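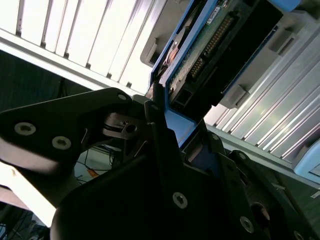
What does a gripper do with the part it is holding when the arm goes into a protective stop?

It depends on how the gripper is powered. If it runs off its own supply, it usually stays energized and keeps holding. If its supply is switched by the stop circuit, it may hold, sag or open, depending on the mechanism. Check yours with a scrap part before you rely on it.

Gencombe Forum

Thread: Fault 971 on drive handling cell, fingers moved on reset

benchrat_oh
Posted June 17, 2023

Looking for advice on a fault we had at our Ocampo site. The cell takes 3.5 inch drives in blue plastic caddies in and out of desktop towers. One arm, two-finger gripper, Renden controller for the arm, Ellolier box for the gripper. It had run 3,000 cycles since the last service with only small stuff.

Yesterday the arm was lowering a drive toward the bay and stopped with fault 971 (grip position lost). The caddy had turned in the fingers and one corner came down on the edge of the cage. The operator hit pause on the pendant, reached in and took the drive out by hand. Then a second person at the screen cleared the 971. The fingers closed right away, full stroke. The operator still had a hand next to them and got pinched on the side of the thumb. No cut, just sore, but it could have been worse.

Two questions. Why did the caddy turn, and why did a reset cause motion?

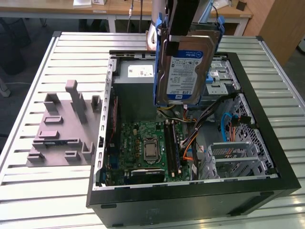

Grippers and End Effectors: Faults and Recovery

torque_and_tea
The second one is easy. Your Ellolier box is storing the last command. The last command was "close to grip." When the part was pulled out, the box was in fault, so nothing moved. Clear the fault and it goes back to finishing the close. We had the same thing on a packing cell.

You want the reset to throw away the stored command. Or have your program write a "hold current position" to the gripper before the fault bit gets cleared. We do both.

benchrat_oh
That matches what we saw. I looked at the log and there was no new command after the 971. I had assumed a reset cleared everything.

kestrel77
I don't agree that this is easy. The setting is a nice thing to fix but it isn't a safety function. A pause on the pendant is also not a safety function. Somebody had their hand in the cell with the gripper live. If you change the setting and leave everything else alone, you have a cell where the same thing can happen from some other command.

What does your procedure say about reaching in?

benchrat_oh
It says press the emergency stop first. The operator pressed pause because an e-stop means re-homing and that takes 9 minutes with all the prompts.

kestrel77
Then that's your problem right there. People will skip the e-stop as long as it costs them 9 minutes.

torque_and_tea
I'm not saying don't fix the procedure. He asked why a reset caused motion and I told him.

kestrel77
Fair enough. But does the e-stop even drop power to the gripper? On a lot of these the gripper is fed from a separate supply and stays live the whole time.

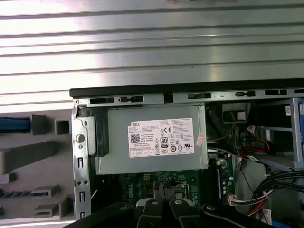 Gripper fingers over the motherboard, with the power supply and drive cage behind

benchrat_oh
Went and checked with a meter. It does not. The e-stop takes out the arm and the Ellolier box stays at 24 V. So pressing the right button would not have helped with the pinch at all. Cell is locked out until that's changed.

kestrel77
Glad you checked. Be careful how you change it, though. If you cut gripper power and it lets go, you have a drive falling into an open case. Find out what yours does first.

old_relay
Ours holds with power off, the gearing won't back-drive. But then you can't open it to free anything, including a finger. We keep the hex key for the manual release on a hook by the door. Whoever does your risk assessment needs to look at both cases.

solderdad
Coming back to the first question, why did the caddy turn? Plastic caddies are slick and the sides flex. If you grip near one end, the weight of the drive is all on one side of the fingers and it wants to rotate. How far from the end are you?

benchrat_oh
I measured 5 mm in from where the program was taught. Somebody touched up the pick point in December and moved it toward the end to clear the cables. It isn't in the change notes.

solderdad
That would do it for me. I'd put it back and reroute the cables.

torque_and_tea
I would raise the grip force before moving points around. Cheap to try.

solderdad
Not on a caddy. More force bows the sides in and then the drive doesn't sit flat. We cracked a few that way. Better pads would help more than force. If the pads are worn, replace them before you judge anything else.

torque_and_tea
OK, I've only done metal parts with that gripper. Go with solderdad on the plastic.

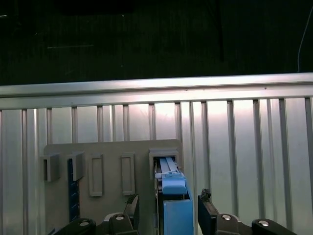
Blue part between the fingers at the square slot on the fixture board

weekend_plc
Do you have any check that the part is straight before you go down into the case? We added a stop at a fixture slot on the way. The arm lowers the part into it slowly with a low force limit. If it goes in to depth, the part is straight. If it stalls, the arm backs up and calls for help. It's slower, but the crash happens over a cheap plate and not over a motherboard.

benchrat_oh
We have a slot that could work for that. Right now the program only looks at finger width, and a turned caddy can read the same width as a straight one. I'll try the depth check.

Where we are now:
Stored command is cleared on reset, tested with a scrap caddy, fingers stay put.
Pick point is back where it was taught and the cables are tied off to the side.
New pads ordered.
Gripper power through the stop circuit is waiting on the risk assessment.
Re-homing prompts are getting cut down. Most of them ask for the same confirmation.

The cell stays locked out until the power item is closed.

kestrel77
Add one more. The person at the screen should not be able to clear a fault while someone else is reaching in. Put the reset button where you can see the whole cell, and require the gate closed before it works.

benchrat_oh
The gate switch only stops the arm today. Adding it to the list.

old_relay
Post what the Ellolier does when you cut power with a part in it. The manual I have doesn't say.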